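Can any of these things put stuff away yet?

dustpan_dora
Posted 7:42 pm

My brother-in-law swears that by next November we'll all have something rolling around the kitchen unloading the dishwasher. I said no way. I've had two robot vacuums and the second one still eats the bathroom rug (RIP rug). So I'm asking people who work near this stuff: are real chores happening, or is it all trade show demos?

millrat_kev
Posted 8:05 pm

Depends what you call a chore. We have an arm at the shop that loads blanks into a lathe, 500 a shift, and it never complains. But the blanks show up in the same tray facing the same way every time. Tip the tray a little and it stops dead and beeps at me. I would not let it near my silverware.

kkairys
Posted 8:31 pm

Kaja Kairys here, I use my real name on forums like an old person. I work on two-arm setups, mostly tidying tasks, and I think you're both a bit behind! Drawers are what I spend my days on right now. Pull it open with one arm, hold the thing you want to put away in the other, drop it in, push it shut. Sounds like nothing, and a toddler does it for fun, but there's a lot packed in there.

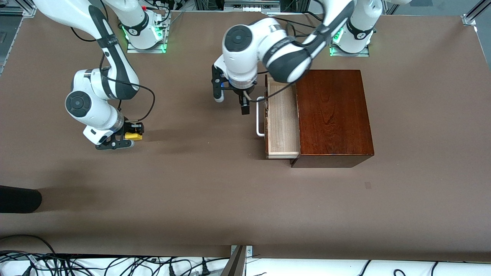
The handle is where I lose most of my time. Grab it a little crooked and the drawer racks sideways and jams, or the whole chest scoots across the table with it. Letting go cleanly is hard too. My last batch was 18 tries with a small yellow piece and I was happy with most of them, then I swapped in a different chest and it all went to pieces for a week. So yes to chores, no to YOUR chores, in your house, with your sticky dresser.

millrat_kev
Posted 8:40 pm

"Went to pieces for a week" is kind of my whole point though?

kkairys
Posted 8:52 pm

Fair, but a week is short! Your lathe loader would never get there, it isn't built to look at anything.

gutero_owner
Posted 9:17 pm

I paid $700 for a Gutero that was supposed to fold towels. It folds A towel. Then you have to flatten the next one for it. Sold it to a guy who wanted the motors.

dustpan_dora
Posted 9:20 pm

LOL ok, that's about what I figured. Kaja, would you have one in your own house?

kkairys
Posted 9:44 pm

With me standing next to it, sure. Alone with the good glasses, no. Ask me again in a couple of years.

millrat_kev
Posted 9:58 pm

I'll take that as a win. Anybody know if the Trokex vacuums do better on rugs?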